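Ratance opens its Undville workshop, promises little

UNDVILLE, March 2025. Ratance will hold an open day on robot handling of household devices, and it would like visitors to arrive with doubts. The company has heard the large claims made for automation and shares few of them.

"A demo proves that a demo can be run," said Neusa Pimentel, who heads the workshop. "Ask us about the failures."

Smoke detectors and their batteries are the test parts. People still handle them with ease. 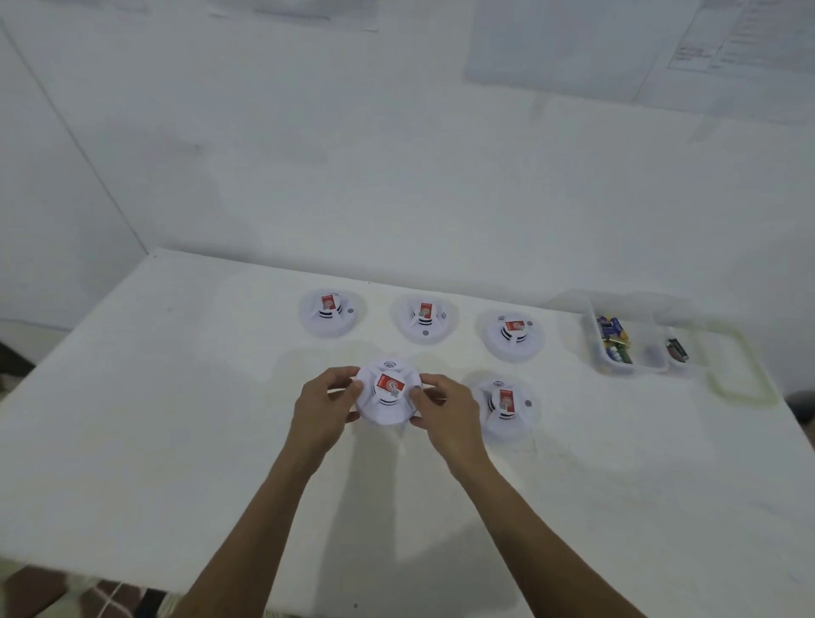 Ratance has set no date for a product and will not quote a speed. Tours last 2 hours and places are limited to 100. Contact: Bontu Asfaw, press desk.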